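Home | Kits | Guides | Parts | Forum | Cart

Flomside Handheld Gripper Kit: first setup and a desk run

Posted in February by the Peker Workshop desk

Quick one. The kit is the two-finger handheld version with the ribbed magenta pads. You hold it, you do the task, the camera records, robot learns from it later. Allow an evening.

What you need

- Flomside kit, handheld version
- small screwdriver
- memory card, formatted
- a room with normal stuff in it. Don't tidy.

1. Fit the pads

Pads push onto the white mounts, ribbed side out. Screws go in finger tight first, then a quarter turn each. Do not crank them. The mounts are plastic and a stripped hole means a new mount, 6 bucks plus shipping.

Squeeze the trigger. Tips should meet. If one side gets there first, back off its screws, nudge, try again. Took me 3 goes.

2. Set the camera

Fixed exposure, not auto. Auto hunts every time you turn past a window and the clips end up useless. Wide lens on, wipe it, check that both pads show at full open.

3. Pick a task and a start pose

Small jobs, one at a time. Good starter is a plug in a power strip. Come in from the front of the desk, fingers open, strip between you and the back wall, hold still for a second. Then go. 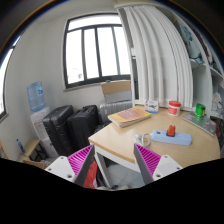

4. Record

- Start the clip before you move, stop it after you've let go.
- One task per clip. No fixing mistakes halfway thru, just start over.
- Move slower than feels natural.
- Shift your start spot a little between clips. Left, right, higher, lower.
- Anything plugged in, switch off at the wall first.
- Watch loose cables, the pads love to snag them.

Card fills at 750 short clips on my settings. Swap before that.

5. Upload

Omanden is the software that comes in the box. Plug in card, hit Import, name the task, wait. Slow. It flags clips where it lost tracking, usualy fast turns or a blank wall up close. Delete those, don't argue with it.

The free plan stops at 4,000 clips. Fine for one or two tasks.

Worth it?

For the pads and the grip feel, yes. Trigger spring is stiff and my hand was sore by the end. Import needs work. Spare pads are sold in pairs only, so order them with the kit and save on the shipping.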